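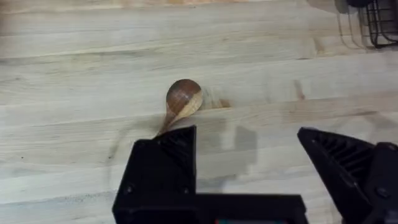
Course Handout 17, page 1 of 2

Wood as a Material: Boards, Joints and Moisture
Prepared for the Introductory Materials course
Instructor: Bushra Satti
Laboratory supervisor: Zhenhua Luo

Purpose of this handout

Students are expected to read these notes before the second laboratory session. The notes cover how sawn wood responds to moisture and why wide surfaces are commonly made up from narrow strips. Terms set in capitals will appear in the written assignment.

1. Direction of the grain

Wood cells are long and narrow, and most of them lie along the length of the trunk. A strip of wood is therefore much stronger along its length than across it. The direction in which the cells lie is called the GRAIN. A pale butcher-block countertop shows the grain as faint lines and streaks running the length of each strip.

A KNOT marks the place where a branch joined the trunk. The fibers bend as they pass around it, and strength in that area is usually reduced. Small dark marks on a finished surface may be knots or stains, and students should record them as "uncertain" unless the end of the branch can be identified.

2. Movement

Wood takes in moisture from humid air and gives it up to dry air. As it does so it swells and shrinks. The change along the grain is very small and may be ignored in this course. The change across the grain is larger and must be allowed for in any design.

Movement also depends on how the board was cut. A board whose growth rings lie nearly flat to its wide face (FLAT-SAWN) moves more across its width than one whose rings stand upright (QUARTER-SAWN). Flat-sawn boards are also more likely to cup.

3. Surfaces made from strips

A single wide board may cup or split as its moisture content changes. When narrow strips are glued edge to edge, the growth rings can be turned in different directions from one strip to the next, and the tendency to cup is reduced. The finished panel will still swell and shrink across its full width. It should be fastened through slotted holes so that it can move.

4. Laboratory work

Each group will receive one sample from the Trelletti set and one from the Deng set. Samples are 300 mm long. Measure the width at both ends and at the middle, weigh the sample, and enter the results on the record sheet. Samples are then placed in the humidity cabinet and measured again at the next session.

Moisture content is found as follows:

Moisture content (%) = (mass as received − oven-dry mass) ÷ oven-dry mass × 100

The oven-dry mass is printed on the label of each sample. Students must not dry samples themselves.

5. Submission

Record sheets are due on 11th February at the laboratory office, Room 23. Late sheets will be accepted only with the written approval of the instructor.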